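Skultico Touch-Up Kit for Stainless and Bare Metal
Reviewed by Carmela Mateos
April 2026

Every stainless sink starts life as a mirror and spends the rest of it as a diary. Mine recorded a cast iron skillet, a dropped blender base and one summer of shucking oysters with more confidence than skill. So when the Skultico kit went on sale for $50 I bought it, on the theory that a new sink costs a lot more and involves a plumber.

You get three grades of abrasive pad, a hand block, a tube of gray paste, a bottle of finishing oil and a folded instruction sheet in type so small I had to photograph it and zoom in. The sheet has 9 steps. Steps four and seven are the same step.

The idea is simple enough. You find the grain of the metal, you rub along the grain with the coarse pad, and you work your way down to the fine one until the scratch has turned into lots of smaller scratches all headed the same direction. If you have ever combed over a bald spot you understand the principle.

I started on the drainboard side, where guests don't look. The coarse pad is very coarse. Two passes and the oyster mark was gone, along with the finish on a patch the size of a paperback. I had a bad quarter of an hour. The medium pad brought most of it back, and the fine pad plus paste got it to where I could find the spot only by tilting my head and holding a grudge. My husband couldn't find it at all, but he also couldn't find the sink brush.

The block is the best thing in the box. It's a firm rubber wedge with a lip that keeps the pad from creeping, and it fits into corners my old Wiltoneo block never reached. The Wiltoneo lasted me years, though, and I can already see this one starting to curl.

The paste smells like a bus. Open a window. The oil is fine. It is mineral oil, and you are paying for the bottle.

Where the kit gives up is on anything deep. If your fingernail catches in the scratch, you'll be rubbing until October. I tried it on the dent from the blender base and ended up with a very shiny dent. I also tried it on an old galvanized washtub from the garage, which the box claims is fair game under "bare metal." It took off the dull gray in streaks and left the tub looking worse and me looking for somewhere to put it. Don't use this on galvanized anything. 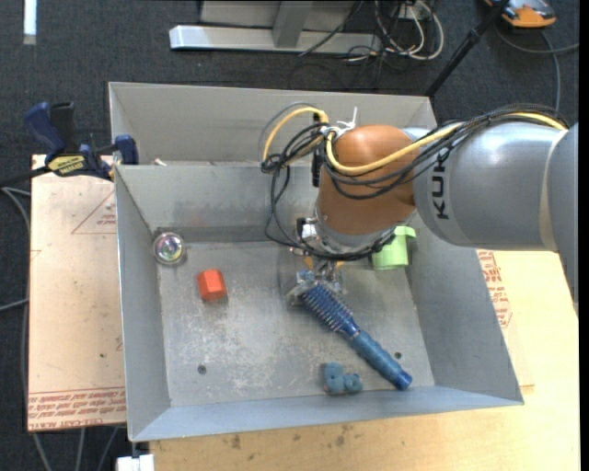 Scuffs and pale scratches on the floor of a sheet-metal bin.

My own rule now is that working metal gets left alone. Sinks, range hoods, the front of a dishwasher, sure. Tubs and bins can keep their marks.

Refill pads come from Skultico only, in packs that cost nearly half what the kit does. The Tomoana pads at my hardware store are cheaper and fit the block if you trim one edge with scissors you don't love.

Good: the block, the fine pad, results on light scratches.
Bad: the smell, the instructions, the refill prices.
Score: 71 out of 100. It was headed for higher until the washtub.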